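Lista de comprobación de seguridad y mantenimiento
Edificio Dalgleish, plantas baja y primera
Entidad gestora: Neren
Inspección realizada por: Beathag Shearer
Revisado por: Torquil Halliday
Fecha: 29 de diciembre de 2018

Objeto y alcance

La presente lista recoge el estado de los pavimentos, revestimientos, salidas e instalaciones comunes del edificio. La superficie inspeccionada es de 1.390 metros cuadrados. Quedan fuera de esta visita la cubierta y el cuarto de calderas, que se rigen por el contrato suscrito con Jestmont.

Claves: C, conforme. CO, conforme con observaciones. NC, no conforme. NA, no aplicable.

1. Pavimentos

1.1 Ausencia de piezas sueltas o levantadas: C
1.2 Juntas en buen estado en zonas de paso: CO
Comentario: se aprecia desgaste de la junta frente a los ascensores. Deberá rejuntarse antes de la próxima inspección.
1.3 Felpudos enrasados y sin bordes levantados: NC
Comentario: el felpudo de la entrada norte sobresale del cajeado. Se ha solicitado su sustitución a Deder.
1.4 Señalización de suelo mojado disponible en cada planta: C
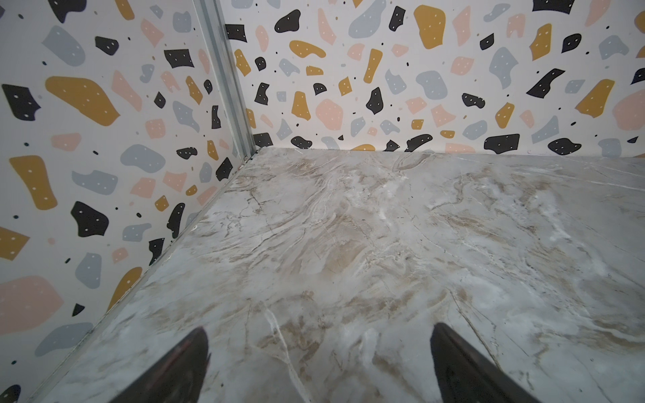
1.5 Productos de limpieza compatibles con el acabado del suelo: CO
Comentario: en el cuarto de limpieza de la planta baja había un envase sin etiqueta. Fue retirado durante la visita. Se recuerda al personal que no está permitido el trasvase de productos a recipientes no identificados.
1.6 Bandas antideslizantes en peldaños: CO
Comentario: faltan 2 bandas en la escalera este, tramo inferior.

2. Vías de evacuación

2.1 Puertas de salida practicables sin llave desde el interior: C
2.2 Recorridos libres de obstáculos: NC
Comentario: se encontraron cajas de archivo apiladas en el rellano de la primera planta. El responsable del área dispone de 30 días para acreditar la retirada definitiva. La misma observación consta en el acta de septiembre y no había sido atendida.
2.3 Alumbrado de emergencia: C
2.4 Planos de evacuación visibles y actualizados: CO
Comentario: el plano de la primera planta no refleja la nueva distribución de despachos. 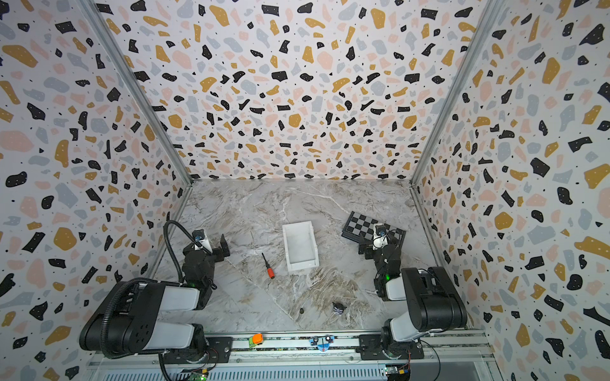

3. Protección contra incendios

3.1 Extintores accesibles y con presión correcta: C
3.2 Etiquetas de revisión legibles: CO
Comentario: la etiqueta del extintor contiguo a recepción está deteriorada.
3.3 Pulsadores de alarma señalizados: C
3.4 Puertas cortafuegos con cierre automático operativo: NC
Comentario: la puerta del pasillo oeste no completa el cierre. Requiere ajuste del muelle. Prioridad alta.

4. Paramentos y revestimientos

4.1 Ausencia de humedades: C
4.2 Revestimientos bien adheridos, sin bolsas ni desprendimientos: C
4.3 Perfiles y cantoneras fijos, sin aristas cortantes: CO
Comentario: cantonera floja en el acceso al aseo de la planta baja. Se fijó provisionalmente.

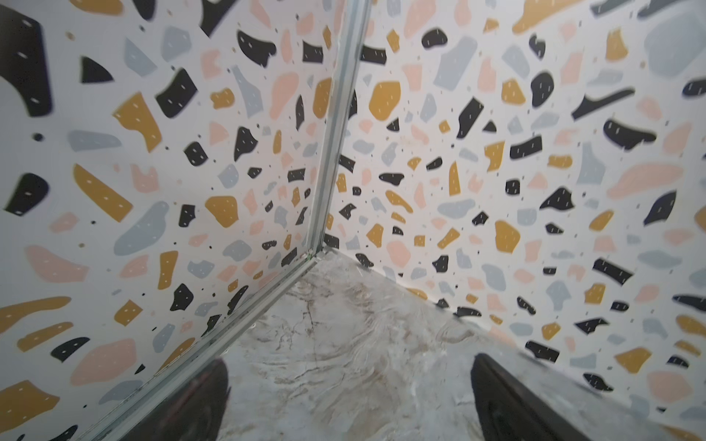
4.4 Rodapiés completos: C
4.5 Sellado de encuentros en aseos y office: CO
Comentario: el sellado del office presenta ennegrecimiento y debe renovarse.

5. Instalación eléctrica

5.1 Cuadros cerrados y rotulados: C
5.2 Prueba del interruptor diferencial: C
5.3 Ausencia de regletas conectadas en serie: NC
Comentario: dos casos en la primera planta. Se desconectaron en presencia del personal.
5.4 Tapas de mecanismos íntegras: C

6. Resultado y seguimiento

La inspección se califica como favorable condicionada. Los puntos 1.3, 2.2, 3.4 y 5.3 deberán subsanarse y justificarse por escrito ante Neren. Se autoriza un gasto máximo de 4.000 euros para las actuaciones de los apartados 1 y 4; cualquier importe superior requerirá la aprobación previa de Torquil Halliday. Una copia de esta lista permanecerá en recepción a disposición de los ocupantes.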